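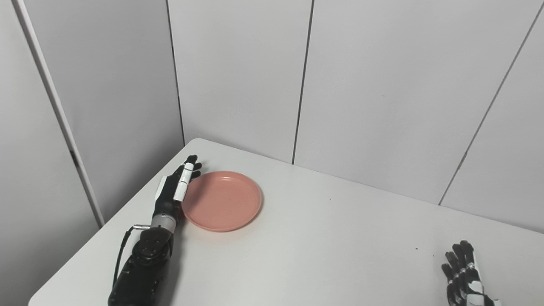
Jarnside two-arm plate set

2019-05-17 - Annelies Hauser

Recordings from the two-arm build at the Jarcombe shared workshop. Both arms carry humanoid hands and work at a white table. 100 episodes, one folder each, with joint logs at 10 Hz.

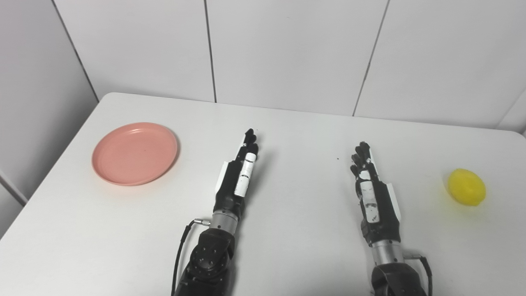

Objects are a pink plate and a yellow sponge. Wrist cables run outside the forearms - check them before replaying at full speed. Episode 3 has no right-arm log.

Contact: Annelies Hauser, Jarcombe workshop
© 2019 Jarnside
Back to top

Comments

Gifty Acheampong: Are the joint logs in degrees or radians?

Annelies Hauser: Radians. Added to the notes.

Thaddäus Eder: Replay works here at half speed.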